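Leg Assembly Cell: FAQ
Last updated February

What does the cell do?
Two arms put legs on small white plastic furniture, upside down, all day. We love this job! Priedītis did the first setup and Folline looks after it now.

How do I start it in the morning?
Power up, home both arms, then run the Ornex check. It takes 3 minutes.

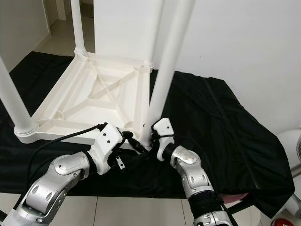
If the check stops halfway, home again and restart it. Don't skip ahead, tempting as it is.

How often do the fingers need cleaning?
Every 131 cycles, with a dry brush (so satisfying). Check the pads for wear at 2000.

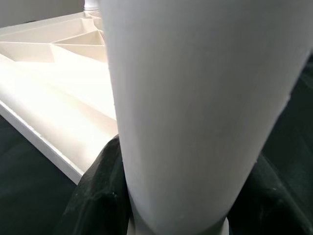
Jevden adds that a worn pad shows up first as a leg going in crooked, so swap both pads if you see that twice.

What about cables?
Leave enough slack for a full wrist turn. Ours lasted about 1071 cycles before we rerouted them. 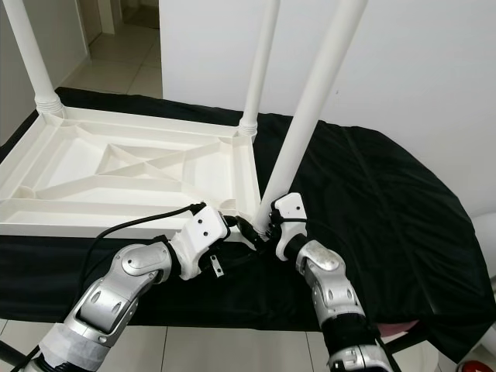
Both grippers at the near corner, one on the leg.

Can I change the cloth?
Sure, any dull black one. Redo the camera check afterward.

Where do spare legs go?
Right of the work, flat on the cloth.
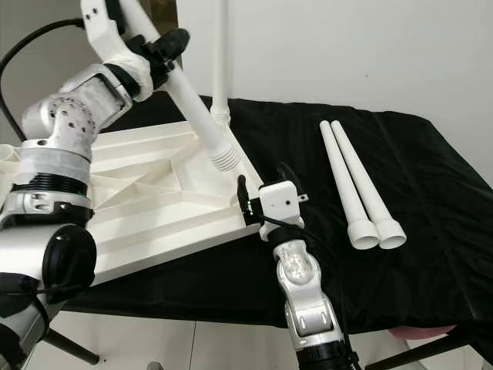

Two tubes lying beside the frame.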